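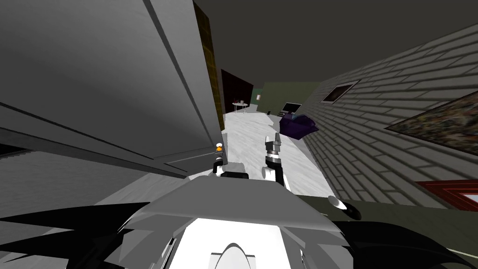 Where we are with the Fandik pantry

Hi Birgit, and hello to everyone at Brandes who reads these after her! This is the second report on the shared pantry and cooking classes, dated 11/01/2018, and it covers the stretch since the lease was signed.

The short version: we're open, we're a little behind on the classes, and we have money left in the shelving line that I'd love to talk about moving.

Ida Albers has been running the pantry desk, and she has 231 households signed up. We had planned for fewer by this point, so the dry goods are going faster than I budgeted (rice and lentils especially – we can't keep lentils in!). Henrik Ackermann got us a better price from Kellell on the big sacks, and they now deliver to the back door, which saves Ida a lot of hauling.
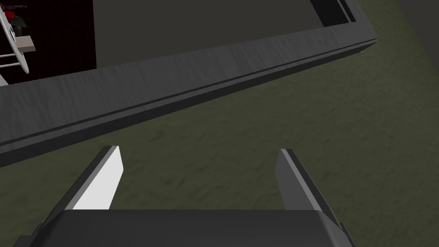 Green floor.

Classes

Four of the 12 classes are done. Libor Rusnák taught the first two, on soups and on stretching one chicken over several meals, and people stayed long after to swap recipes. The bread class had to be moved twice while we waited on the oven inspection. That's sorted now, and I've put the remaining eight on the calendar through the end of January. I know the grant letter says all of them by New Year's, so please tell me if I need to file something formal for the extension.

We also tried an afternoon class for parents with small kids. It was loud and wonderful and I'd do it again tomorrow, but we need a second adult in the room, and I haven't found one who's free at that hour.

Money

We have almost $2,000 unspent under shelving, thanks to Bernd Brinkmann passing along the old store racks from Todilmont. Could we put that toward food instead? I'd like most of it to go to cooking oil and canned fish, which people ask for every week and we rarely have. Henrik has the receipts scanned and will send them separately.

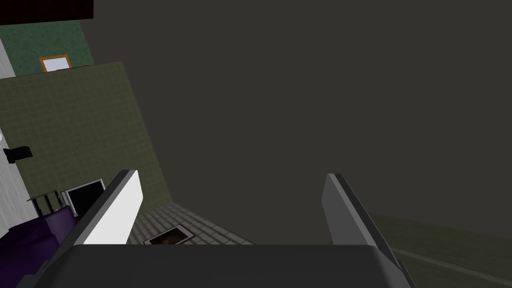

White and purple, low down.

Coming up

Bread first, then beans, then Ida's pickling class, which already has a waiting list. The sign-up sheet is getting redone as well, because the old one had no space for allergies and we were writing them in the margins. I'll send the next report once the January classes are finished, and Birgit, you're welcome at any of them – bring a container for leftovers.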